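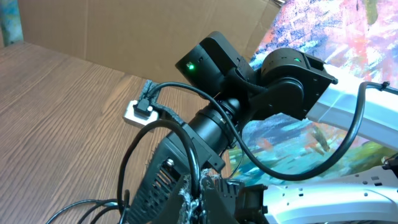 Peinture abstraite, dominante rose et turquoise.

Fils > Vie pratique > Résilier sans pleurer

1/ J'ai voulu résilier mon abonnement Tullex. C'était en mars. On est en octobre et je connais par cœur la musique d'attente, y compris le petit solo de flûte.

2/ Le site propose un bouton « Résilier ». Il mène à une page qui me demande si je suis sûr, puis à une autre qui m'offre 8 euros de remise, puis à l'accueil.

3/ Au téléphone on m'explique que la résiliation se fait en boutique. La boutique de Clonditz a fermé. Il reste celle de Jurkholm, ouverte le matin, sauf quand elle ne l'est pas.
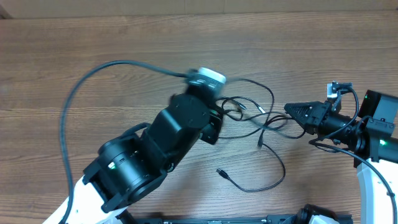 Une abonnée me répond qu'à Jurkholm ils prennent les courriers mais ne les tamponnent pas, et que sans tampon le dossier « n'existe pas au sens informatique ».

4/ Je note l'expression, je compte la ressortir aux impôts.

5/ Donc lettre recommandée. Retour au bout de 27 jours : mauvais service. Le bon service a la même adresse, même étage, mais un autre code postal interne que personne au standard n'a le droit de me communiquer.

6/ Entre-temps on me facture 300 euros de « frais de maintien de ligne ». La ligne dont je ne veux plus, donc, et qu'on maintient avec beaucoup d'affection.
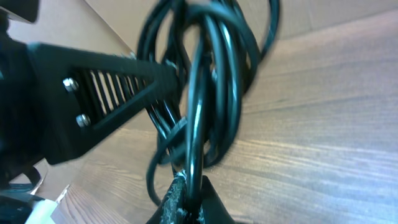
7/ J'ai contesté. Un conseiller charmant m'a fait un geste : les frais sont étalés.

8/ Dernier courrier reçu ce matin à 7 h. Tullex me remercie de ma fidélité et m'inscrit au tirage au sort pour un repas chez Karabulut, à l'autre bout du pays. Je crois que je vais y aller.

9/ Si quelqu'un a le code postal interne, mes messages privés sont ouverts.

Commentaires

tartine_froide : Faites opposition au prélèvement ET gardez les preuves d'envoi. Sinon ça part au recouvrement, je parle d'expérience.

lecteur anonyme : 1,477 kg de paperasse chez moi, pesés sur la balance de cuisine. Toujours client.

mirabelle_du_62 : le solo de flûte mon dieu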